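Pirndale Textile Museum to Reopen With Household Linen Show

18th March

The Pirndale textile museum will reopen this spring with a show on household linen, after a winter closure for roof repairs and new lighting. The museum shut its doors in December, when water was found coming through the ceiling of the upper gallery. Nothing in the collection was damaged, but the upper floor had to be cleared and the storage cabinets moved downstairs.

The new show is called "The Good Cloth" and fills both floors. It looks at the tablecloths, napkins, curtains, pillowcases and edgings that people in the Pirndale valley bought, made, mended and handed down. There are 93 pieces on view. Most come from the museum's own stores and have not been shown before. The rest were lent by families in Pirndale and in Indham, the next town down the river.

The ground floor deals with the trade. Pirndale had two weaving sheds and a bleaching works, and Indham had a lace finishing shop that took in work from the whole valley. The shop bought plain machine lace by the roll, cut it, gathered it and sewed it onto finished goods. One of its order books is on display, open to a page listing pillowcase edgings for a hotel on the coast. A second book, too fragile to open, is shown closed beside it.

One wall is given over to the Şimşekoğlu workshop, which opened in Indham after the lace shop had closed and took over its building. The workshop makes table linen and curtains to order and still uses one of the old cutting tables. It has lent sample cards, paper patterns and a set of printing blocks with fruit and leaf designs. Visitors will be able to handle a few of the newer samples, which are kept on a bench near the stairs.

Upstairs, the show turns to how linen was used and looked after at home. There are laundry lists, a mangle, flatirons and a drawer of mending thread sorted by shade. Several of the tablecloths have been darned so often that the repairs cover more ground than the original weave. Labels give the fiber, the size and, where the family knew it, the room the piece was used in. Many of the labels say only "kitchen."

The oldest item is a linen towel with a red cross-stitch border and a set of initials that has not been matched to any household in the parish records. The museum has put a copy of the initials by the front desk and would like to hear from anyone who recognizes them.

The museum is also asking residents to look through their cupboards. It has plenty of white damask, it says, but very little everyday lace, colored kitchen cloth or curtain fabric. Those pieces were worn out, cut up for rags or thrown away, and few people thought to offer them. Stained or torn items are welcome. Pieces should not be washed, bleached or ironed before they are brought in. Two drop-in sessions are planned, one in the museum's back room and one at the Indham library, and dates will be posted at both places.

Repairs to the building included new slates over the upper gallery, new gutters and a full rewiring. The old spotlights have been replaced with low-level lamps from Gromo, set on timers so that each case is lit only when someone is standing near it. Lace and dyed cloth fade quickly in strong light, and some pieces in the former display had been out for years. Under the new plan, the most delicate items will be changed every three months.

A small shop by the entrance will sell tea towels, thread and a printed guide to the show. The guide has a fold-out map of the old weaving sheds, most of which are now houses. The first printing is limited to 200 copies.

Entry to the museum remains free, with a donation box at the door. The upper floor can be reached by stairs or by the new lift at the rear of the building. Large bags and umbrellas must be left at the desk. School groups should book ahead, as the upper gallery has room for only one class at a time.

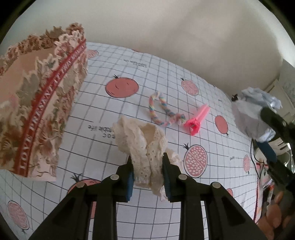 Cream lace with small eyelet holes, on a tablecloth with a grid and pomegranate print.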